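The Braltulell Portage: Moving Boats Overland Before the Lock

1. Scope

The report covers the Braltulell portage from its first recorded use to the opening of the lock that replaced it. The sources are the toll books held at Viduvard, the engineer's letter file, and a walk over the surviving ground in October. Sections on the later railroad branch were left out for reasons of length.

2. Site

The Braltulell neck is a strip of low clay and gravel between the river and the tidal inlet. At its narrowest point it is 2 miles across. The river side stands higher than the inlet at all states of the tide, so a plain cut without gates would have drained the upper reach. Early writers missed this and proposed an open channel. Their estimates are not used here.

3. The slipway period

Boats were unloaded at the river landing, pulled up a timber slip, and dragged across on greased logs. Cargo went separately by cart. The toll books give separate charges for hull and cargo, and a third charge for the use of oxen on the inlet slope. A normal crossing took a full day of daylight. Crossings stopped in heavy frost, when the logs would not turn.

The hull charge was set by length alone. Beam was ignored, and the boats built at Viduvard in this period became short and very wide. The same effect has been noted on other waterways where tolls were charged on a single dimension.

4. The Mykhailiuk survey

The first full survey of levels was run by an engineer signed in the letter file only as Mykhailiuk. He placed 19 stations along the neck and took a reading at each on both the outward and return runs. The two runs close well except at station 7, where the ground was soft and the staff probably sank. He recommended one lock at the inlet end and a feeder from the Eltell brook to make up the water lost at each lockage.

The trustees accepted the lock and rejected the feeder. This was the main technical error of the project. In dry summers the summit pound could not be kept full, and loaded boats waited at the river end for the level to recover.

5. Construction

The cut was dug by hand from both ends. The lock chamber was 90 feet long and 20 feet wide, with brick walls on a timber floor. Clay from the cut was reused as puddle to line the gravel section. The lining was worked in thin wet layers and had to be covered before it dried and cracked.

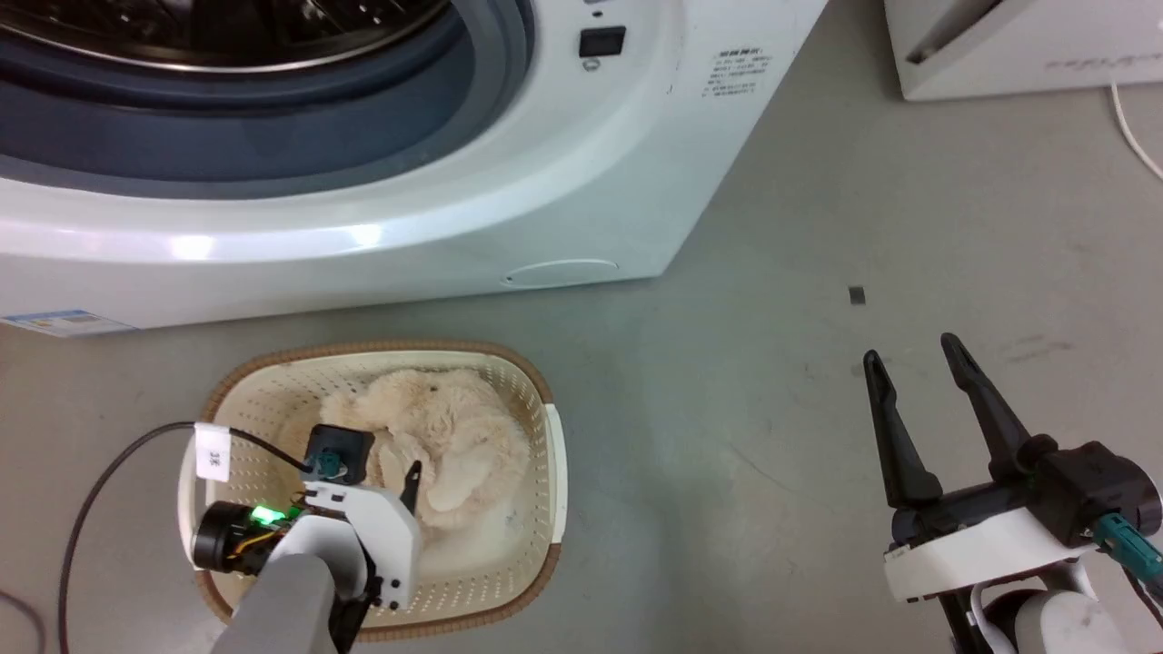

Leakage remained a problem at the joint between the puddle and the brick wing walls. The letter file holds several complaints from the lock keeper on this point. The repair finally used was a second clay wall set behind the brickwork, keyed into the bank. It held until the lock closed.

6. Effect on trade

Crossing time fell from a day to under two hours when the pound was full. Cart traffic over the neck dropped sharply, and the ox charge disappears from the books. Grain and salt made up most of the tonnage in both periods. The wide Viduvard boats did not fit the new chamber in pairs, so narrower hulls came back within a generation.

7. Limits of the sources

The toll books have a gap in the middle of the slipway period, where damp has fused the pages. Tonnage before and after the gap should not be joined into one series. The boat lengths were declared by the masters and were not checked against any other record.

The section drawings in the appendix were redrawn from the survey notes. Noreen Ní Mhurchú read the draft and corrected the position of the river landing, which an earlier version had placed on the wrong bank.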